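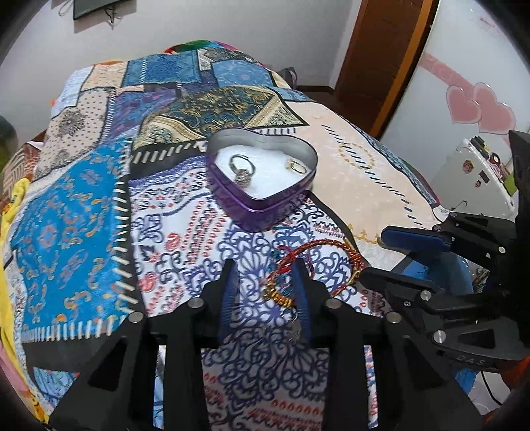 How to wash an old patchwork quilt when the colors can run?

Print | E-mail this page
Filed under: Home > Laundry and Fabric Care

Posted by toritz_4
I have bought a patchwork quilt at the August market in Nevimholm. It smells of a cupboard and I would like to wash it, but I am afraid for the colors. There are many different printed fabrics in it and I do not know their age. My machine takes 7 kilos. Is it better to use the bathtub?

Posted by Gosling
First make a test. Press a damp white cloth on every dark print for one minute. If there is color on the cloth, do not wash it in water at all.

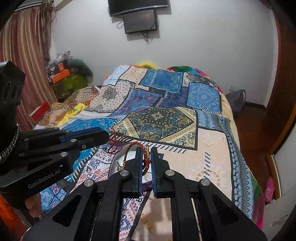
Braided bracelet in red and gold, in the gripper's fingers.

If the cloth stays white, fill the bathtub with cool water and a little mild soap. Push the quilt down with flat hands and do not twist it. I change the water 4 times. For drying, put it flat on towels, in the shade. A wet quilt is very heavy and the old seams can break when you lift it by one corner.

Posted by somevia979
I wash mine always in the machine, cold, and it is fine.

Posted by Nevim3000
Please be careful with the machine if the stitching is by hand. For the smell only, I would hang it outside in the morning for some days, before any washing. With mine this was enough.
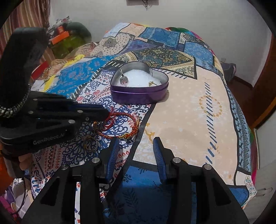

Patchwork bedspread with the heart tin.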